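A Morning at the Zeller Shop Fittings Open Day, Toldale

Two of us drove out to Toldale in March to see the Zeller showroom. We run a small grocery and lunch counter in Zumurstead and need new shelving for the drinks cooler, so we spent most of our time on the can racks.
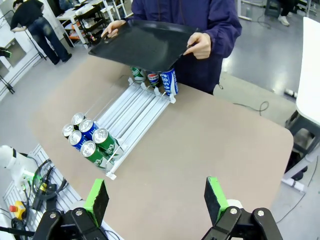 Getting there and signing in

The showroom is on Adeleke Road, behind the tire place. Parking is free but the lot fills up by ten. You sign in at the front desk, get a paper badge, and can walk around on your own or join a group. We joined a group of nine led by Musa Oyelaran, who has worked in the fittings side of the business for a long time and knew the part numbers by heart.

The first half hour was shelving uprights and price strips. We already have those, so I didn't take many notes. The coffee was in the hallway next to the restrooms.

The can racks

The can racks were shown on a table with real drinks. The one we looked at longest has white rails with thin clear dividers between the lanes, and small white stoppers and tabs at the ends. Pepsi and Pocari Sweat were among the cans on it. Some cans were lying on their sides with the lids facing out, packed close together, and a few were standing upright at the other end. The black plastic tray has a cut-out handle, and you can hold it flat with one hand on each side.

Musa said most stores buy the rack in one width and move the dividers to suit what they sell. Our cooler has a mix of regular cans and the taller kind, so I asked about that. He said to set up the lanes for the tall ones first and fit the others in after.

Cans laid on their sides use the depth of the shelf well, but all the customer sees is the lid. In our store people pick by the color of the can, so we would have to put a label on the front of every lane. Standing them up shows the label but needs more height between shelves. We have 4 shelves in the cooler and not much room to spare.

Prices and ordering

The starter pack is $48 and includes 2 racks and a bag of spare dividers. Trays are sold separately. Delivery to Zumurstead is free on orders over $1000, and we won't get near that unless we replace the bread shelves too. Smaller orders can be picked up at the desk.

Replacement stoppers are sold by the bag. Ask for these when you order, as they are not in the catalog. I was told the clear dividers can be washed in warm water with dish soap, and that scouring pads will cloud them.

The rest of the visit

After the racks we saw the basket stands and a checkout counter with a drop shelf for bags. Musa Ajayi from the store in Adeleke Road was in our group and had a lot of questions about the counter, so we stayed there longer than planned. The stock room tour was at noon. We skipped it to get back for the lunch shift.

We took a catalog and one sample divider home. It fits our cooler shelf front to back with a little space behind it. We plan to order one starter pack and try it on the bottom shelf before doing the rest.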